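Corrugated Metal

Corrugated metal is sheet metal that has been rolled or pressed into a row of parallel waves or ribs. I started this entry because the old one was four lines long and mostly told you that sheds exist, and I've been living with the stuff for most of my life (my parents' porch, my own roof, a truly awful chicken coop). So this one runs a bit longer, and if you know better than me on any point, the comments are open!

The basic idea

A flat sheet of thin metal is floppy. Pick one up by two corners and it sags and wobbles and makes that thunder noise they used to use in theaters. Fold the same sheet into waves and it gets very stiff in one direction, the direction the ridges run, while it still bends pretty easily the other way. You can try it with a piece of printer paper: lay it flat across two mugs and it droops, pleat it like a fan and it'll hold up a spoon. The metal in the sheet is no stronger than before. It's just that more of it now sits farther from the middle line, and that's where it does the most good when something pushes down.

Where it came from

Corrugated iron goes back to Britain in the 1820s. The early sheets were wrought iron, and they rusted like crazy until zinc coating came along in the following decade. After that it went everywhere a ship could go, because a stack of sheets nests together and takes up hardly any room. Whole churches were sold as kits. Steel took over from iron toward the end of the 1800s, but people kept right on saying "iron," and in Australia and New Zealand they still do.

Names for the shapes

This is where folks get mixed up, me included. The classic one is a soft, rounded wave. Then there's box profile, or trapezoidal, with flat tops and slanted sides, which you see on warehouses. Ribbed panel usually means mostly flat sheet with narrow raised ribs every so often. Pitch is the distance from the top of one wave to the top of the next, and depth is how tall the wave is. Deeper means stiffer, more or less, and it also means your sheet covers less width, so you buy more of them. I found that out at the register.

Coatings

Bare steel won't last outdoors, so nearly all of it is coated. Zinc alone is called galvanized, and it's the one with the spangle, those frosty flower shapes that kids like to trace with a finger. A mix of aluminum and zinc lasts longer in a lot of places, though it doesn't get along with wet concrete or with runoff from copper. Painted sheet has color over one of those. Aluminum sheet is its own thing, light and happy near salt water, but it dents if you look at it wrong.

Putting it up

On a roof the ribs run downhill so the water does too. On a wall you can go either way. Upright ribs shed rain better and make a low building look taller, while sideways ribs look more modern and tend to hold a line of dust on every ridge. Sheets overlap at the sides by a rib or more, with the lap facing away from the usual wind. Screws with rubber washers have mostly replaced nails, and you snug them until the washer just bulges and then stop. I did 166 of them on my own roof and overtightened the first 21, so guess which ones leaked by November.

Cut edges need a trim or a rail over them. It covers the sharp part and gives the eye a straight line to rest on. 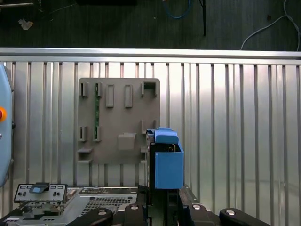
Indoors the rules relax a lot, and upright ribs with a plain rail along the top make a tidy wall that shrugs off bumps. Pranab Chowdhury wrote in to say that I've left out the noise, that a room lined with bare metal on two sides rings like a bucket, and that anyone planning one should put something soft behind the sheets before screwing them down. Fair enough, and I've felt the same thing in my own garage. Old felt works, and so does leftover carpet pad.

Other uses

Culverts and water tanks are the big ones, along with grain bins and fences. Garden beds have gotten popular too. Mine are 6 feet long and 5 years old, and the tomatoes in them don't seem to mind the warm sides at all.

See also: Galvanizing; Quonset hut; Standing seam roof; Tin tabernacle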